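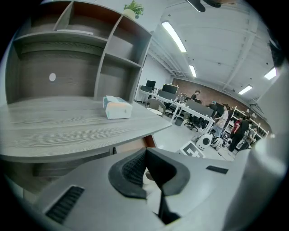

How many people does it take to put up the Kolura ring?

Four, and all of them should be able to lift and carry. Two people can do the ropes and the apron once the frame is standing, but the posts and beams must not be handled by fewer than four.

Section 3. Putting up the ring

Read this section through before unloading. The packed weight of the ring is 627 kg, without ring steps or crash mats. Check with the venue that the floor will take the load, particularly on a raised stage or an upstairs hall.

3.1 Marking out

1. Choose a level spot with no lighting bars or hanging signs over it. Performers come off the top rope, so measure the headroom from the top of the posts and not from the floor.
2. Find the centre of the ring and mark it with tape.
3. Mark the four corners. Measure both diagonals. If they differ, move the marks until they match.
4. Lay a rubber pad on each corner mark.

Note: Leave a clear walkway on all sides. The front row of seats goes outside the walkway. Skononton barriers clip together and can be put out last.

3.2 Posts and side beams

Each post is 222 cm tall. Each side of the ring is made of two beams, 296 cm long, joined in the middle with a sleeve.

1. Stand the first post on its pad. One person holds it upright until step 4 is finished.
2. Join the two beams for the first side on the floor. Push the sleeve pin right through and fit the clip.
3. Lift the joined side, one person at each end and one at the sleeve, and drop the hooks into the slots on the post.
4. Stand the second post and hook on the other end.
5. Carry on round the ring in the same direction until the last side closes the square.
6. Go round again and push every hook down by hand. A hook that is fully home will not rock.

CAUTION: Do not let go of a post that has only one side attached. It will fall.

CAUTION: Keep fingers out of the slots. Call out before you lower a beam.

3.3 Centre frame and boards

1. Set the centre jack on the tape mark and wind it down to its lowest point.
2. Run the cross beams from the jack to the middle of each side.
3. Wind the jack up until the cross beams are level with the side beams. Stop there. If the jack is too high the middle of the ring will be hard and the boards will lift at the edges.
4. Lay the boards from one side to the other, numbered ends all facing the same way.
5. Walk slowly over every board. If one tips or knocks, take it up and look for dirt on the beam underneath.

Note: Replacement boards for older Kolura rings were made by Arellano and are slightly thicker. Do not mix the two kinds in one ring. A raised edge under the canvas will trip people.

3.4 Padding and canvas

1. Lay the foam mats on the boards with the joins across the boards, not along them.
2. Tape the joins.
3. Unroll the canvas with the printed side up. Check which way the logo should face for the main camera or the entrance before you start lacing.
4. Lace the middle of each side first, then work out towards the corners.
5. Pull the laces tight in turn, a little on each side. Tuck in the ends.

A new canvas will stretch during its first few shows. Tighten it again before the doors open and again in the interval if it has started to ruck.

3.5 Ropes and turnbuckles

1. Open all the turnbuckles to the same length. Leave plenty of thread inside each one.
2. Hang the bottom rope first, then the middle, then the top.
3. Tighten opposite corners in pairs. Do not finish one corner before starting the next, or you will pull the posts out of true.
4. Lean back on each rope at the middle of the side. It should give and return without the posts moving.
5. Lock every turnbuckle with its nut and fit the corner pads over the metal. Tie them at the back.

CAUTION: Do not use a bar or a length of pipe to get more turn on a turnbuckle. If it will not tighten by hand with the spanner supplied, slacken it off and check the thread.

3.6 Before anyone works in the ring

Have one person make the final check, and let it be someone who did not build that part. On Levilach shows this was done by Mathis Huet with the referee, who ran the ropes in both directions and took a flat fall in each corner and in the middle. Any ring that has stood overnight should be checked again in the same way.

Write faults in the ring book, with the part number, and tie a red tag to the part. Tagged parts do not go back on the van with the good ones.

Spare pins, clips and laces can be ordered from Yee-man Cheung in the parts office.

Section 3 revised May 2018. For taking down and packing, go to Section 4.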